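Unit 2: Perception and Planning in Simulation
Instructors: Halldóra Nørgaard and Iolo Penry

Students will connect a perception node to the Kragh planner and run both in the Minaden simulator. No physical arm is needed for this unit.

The planner does not read camera views directly. It takes a list of object poses, each with a confidence value, and rebuilds its collision model whenever the list changes. An object missing from the list is free space to the planner.

Rendered views, Minaden:
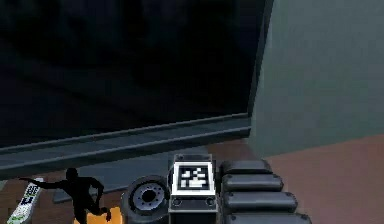
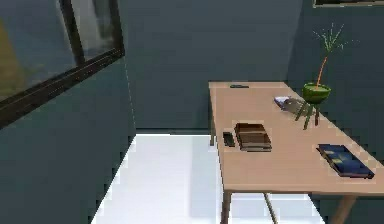
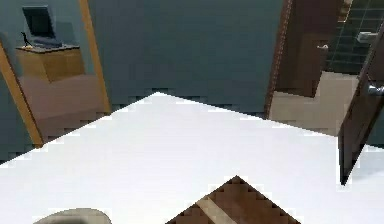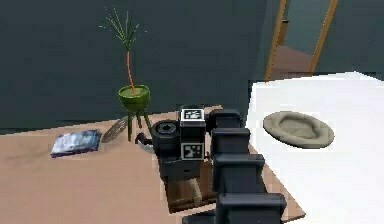

Pose estimates must be given in the world coordinate system. Estimates left in camera coordinates are the most common cause of failed plans in this course. Apply the camera transform before publishing, and check it against the simulator's ground truth.

The planner is limited to 3000 samples per query. If no path is found, log the start and goal states and return an error. Do not raise the limit.

Reports are due 22nd February. Submit code and logs to Sumathi Nambiar.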